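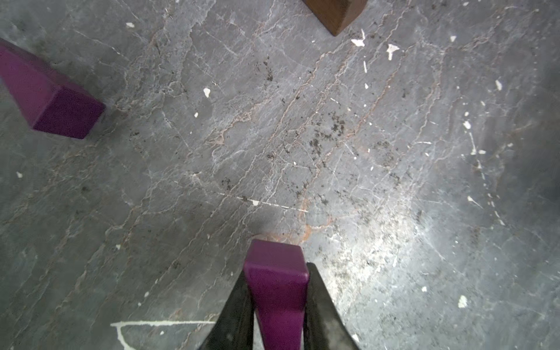
Showing the arms a task: your questions answered

Do I need any experience?
None at all! Most people who come to us at Brutasance have never touched a robot, and Fung-ping Wan, who looks after new starters, will sit beside you for your first go. We begin everyone on the toy blocks, as they're forgiving things to pick up and it doesn't matter a jot if you drop one.

How do I make the arms move?
You hold a pair of handles, one for each arm, and the arms follow your hands. Go gently to begin with – people tend to rush, bless them, and then the gripper arrives at the block before they're quite ready for it. You may find one hand much cleverer than the other, and that does even out with a bit of practice.

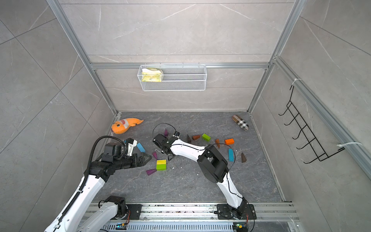 What counts as a good turn?
A calm one, really. Close the gripper on the long sides of the block, lift, set it down where the task card says, and let go before you back away. If you fumble and put it right, do carry on and save it, because we like to keep those too.

How long is a session?
Two hours, with a proper tea break in the middle. Chi-keung Mak runs the Monday evening one and can swap your slot if you ask him nicely.

We use cookies to remember your preferences. Accept | Manage settings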